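Herkeo Civic Reference
Home Articles Topics Places Contribute Contact
Search this reference Enter a word or phrase Go

Herkeo Police Complaints Board

The Herkeo Police Complaints Board is the city body that looks into complaints made by members of the public about officers of the Herkeo Police Department. It is made up of residents who are not employed by the department, and it meets in the old council annex on Grurkier Street, a short and rather pleasant walk from the main library. The board can read files, listen to witnesses and recommend discipline, though the final word on any penalty still belongs to the police chief.

Background

For many years a person in Herkeo who felt badly treated by an officer had only one place to go, and that was the front desk of the very station where the officer worked. Plenty of people understandably decided to stay home instead. A petition asking for an outside board gathered over 1000 signatures, and the city council took it up at a long December meeting that ran well past its usual closing hour (older residents still talk about the heating giving out). The ordinance passed that night with one change, which removed the board's power to order an officer to testify. That power was given back in part some years later, when the police contract came up for renewal.

How complaints are handled

A complaint may be made in person, by mail or by telephone, and it does not have to be made by the person it happened to. Parents, neighbors and passersby have all filed them. The form is two pages long and comes in large print for anyone who would like it that way. Complaints must normally reach the board within 180 days of the event, although the board may accept a late one if the person was ill, in custody or away from the city.

Once a complaint arrives, a staff member sorts it into one of two groups. Matters of courtesy, such as rude language or a refusal to give a badge number, are usually offered mediation, where the officer and the resident sit down together with a trained listener. Matters of force, search or arrest go to a full review, and the department then has 38 days to hand over its reports and any recordings.

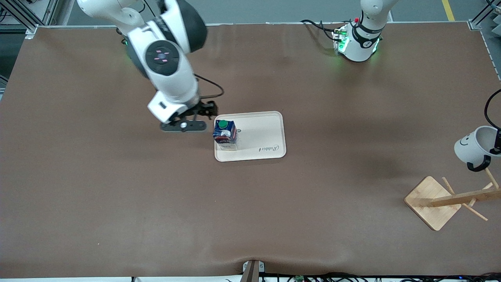 A robot arm with its gripper over a brown tabletop, beside a cream-colored tray.

Recordings have been the cause of a good deal of argument over the years. Under the first rules the board could watch dashboard video only at the station, with a department lawyer in the room, and could not take notes away. The present rules let members view it in their own office, and a complainant may ask to see it too once the review is closed. Whether the public at large should see it is decided case by case, and the council has been asked more than once to settle the question for good.

Neighborhoods and outreach

The board holds evening sessions away from the annex so that people in the outer districts need not cross town. The Kong neighborhood and the Prornico housing blocks have each had regular sessions, and attendance at both has been warm and steady, with a lively question period that often lasts longer than the business itself. In its most recent yearly report the board listed 117 complaints received, of which the largest share had to do with traffic stops.

See also: Herkeo City Council; Grurkier Street; Police contract

Last updated Jan 28, 2023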